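Apr 16, 2025
Flergate shop, bench 2, packing cell
Entry by B. De Luca

Picking up from the last entry. The Stukance arm is back on the bench after the base plate was shimmed, so all the taught positions had to be checked again. I did the home position, the tray pickup and the label drop before lunch. Tray pickup was fine. Label drop was off toward the wall side, enough that the label would have hung over the box edge. Retaught it and saved the program under a new name. The old one is still in the folder, please leave it there until we have a full shift on the new one.

Ran 100 cycles with empty boxes after that. Two stops, both at the tray sensor and both cleared by wiping the lens. That sensor sits right under where people cut the shrink wrap and it gets dusty. I would like to move it to the other side of the rail. Needs a longer cable, put it on the order sheet.

The bench reference is still the painter's tape cross. The wrist camera goes to the check position, we look at the picture on the screen, and we compare where the tape crosses with where it was last time. It is crude but everyone on both shifts can do it without opening the calibration software, and that was the point when we started it in October. 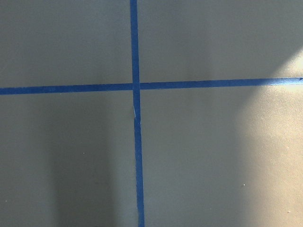 Wrist camera at check position. Blue tape cross on bench top, crease in the vertical strip just below the crossing.

Notes on the tape for whoever does the next check. Use the crossing itself and ignore the strip edges, which wobble along the lower half. The sideways strip is not level in the view, it climbs toward the right. Don't correct the camera angle to make it look straight. The crease should be replaced before it lifts any more, but if you replace it, redo the reference picture the same hour and write it down here. The light on the right is strong enough to wash out the blue on that side. For the automatic version that will matter. A shade on that side of the bench would do it, or we run the check with the lamps only. I want to try the shade first.

Bench needs a wipe too. There are small white specks on it and I don't want the vision tool picking those up later.

Now the part that is less about the arm.

Talked with the day packers during the break. Before the cell, two people folded, filled and labeled at this bench and a third ran the pallets. The arm now takes the labeling and the tray moves. What is left at the bench is folding, filling and odd sizes. The order count yesterday was 392 boxes and 80 of those were odd sizes that went around the arm by hand. That is more than the plan from Lim assumed, and all of it lands on one person.

Things they told me, in no order:

The pace is set by the arm now. When it is waiting, the amber light comes on, and people feel they are being told to hurry. I can change the light so it only comes on for a fault. Easy, will do it tomorrow.

Wrists and shoulders are better. Three of them said so without being asked. The label gun was the worst tool in the building and it is in a drawer now.

Nobody on late shift feels allowed to touch the pendant. They stop the cell and wait for me or for day shift. One stop last week lasted 20 minutes for a jammed tray. The jam is a simple clear and they know how to do it. They need it in writing that they may. I will write a one-page sheet for jam, sensor wipe and restart, and ask for it to be signed off so it counts as training and goes on their record.

They asked whether the second cell means fewer people. I don't know and I said I don't know. I passed the question up and asked that the answer come to them directly and not through me. As far as I have been told, the Hirudow order is meant to fill the freed hours, but that is not signed.

My own view for the notebook: the job at this bench has turned into watching and fixing more than packing, and the pay grade still says packer. If we want late shift to do the tape check and clear faults, that should show up somewhere. I put this in the same message.

To do
Longer cable for tray sensor, then move it
Amber light to fault only
Shade on right side of bench 2
New vertical tape strip, new reference picture
Clear-and-restart sheet, one page, large print
Ask Lim for the odd size numbers they used in the plan

Left the cell powered down with the arm at home. New program is loaded, speed still held at the lower setting. Please run it that way through both shifts before anyone turns it up.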